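Lotham Neighbours Help Board > Home and Garden > Painting

Limewash over old plaster, can I do it without stripping everything?

Posted by Lucie Chan

We bought a little place out past Brulby in July and I have fallen completely in love with the idea of limewash in the front room. The walls are old plaster, mostly sound, with a few patches where the last owner filled some cracks. Half the room has been painted at some stage with a flat cream paint (no idea what kind) and the other half is bare. I'd love a warm off-white that shifts a bit in colour as the light moves around. Do I have to take all the paint off first? And how many coats should I plan for? I've got a budget of $900 for the whole room and I'd like some left over for curtains!

Meinrad Wyss

Oh, you're in for a treat, I did our hallway in Faltton the year before last and I still stop to look at it. The bare half of your room is the easy half. Brush it down, wash off the dust, let it dry, then mist it with clean water just before you start so the plaster doesn't suck the wash straight out of the brush. Work on a piece you can finish in one go, corner to corner, and keep a wet edge.

The painted half depends on the paint. Flick some water on it. If it darkens and soaks in, you might have an old distemper, and that has to be washed off completely with warm water and a sponge, as limewash will peel straight off it. If the water beads up and runs, it's probably acrylic, and traditional limewash won't grip that either. You can strip it, or you can roll on a mineral primer made for the job. I used the primer on our stairwell and it has been fine for 2 winters.
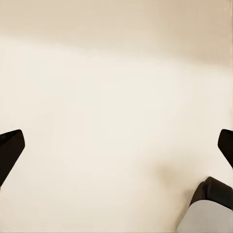 Coats: they go on thin, like milk, and you will panic after the first one because you can see right through it. Keep going! Leave a day between each. Ours took four on the bare plaster and three over the primer. Colour goes several shades lighter as it dries, so paint a big test patch and wait until the next morning before you judge it. Look at it again at 4 pm with the lamps off. We nearly went with something much too yellow.

Filler patches will show through a bit. Lime filler blends in best, the ready-mixed tub stuff dries smoother and takes the colour differently. I dabbed an extra coat over ours with a nearly dry brush and feathered it out, and now I have to hunt for them.

Goggles and gloves, please. Lime burns, and it does drip when you're doing above the picture rail.

Eun-seong Yeom

just use normal matte paint, two coats, done by Sunday. looks the same from the couch

Si-woo Wang

Agree with nearly everything Meinrad said, especially the test patch. A few extras from doing our whole downstairs:

Get a proper wide masonry brush with long bristles. I started with a roller and had to go back over the lot. Loose criss-cross strokes are what give you that lovely cloudy movement, and your shoulder does get used to it.

Mix all your colour in one bucket before you begin. I ran short on the last wall, mixed up another batch by eye and it was noticeably pinker. You can still pick the join if you know where to look (my mother-in-law always knows where to look).

On the budget, you'll be well under. Lime putty and pigment are cheap, and the primer is the dear part. Rai sells it in the smaller tins if you ring ahead, and they were happy to talk me through the quantities.

Post some photos when it's finished, Lucie, I'd love to see what colour you settle on!

1,783 views
2 people found Meinrad Wyss's reply helpful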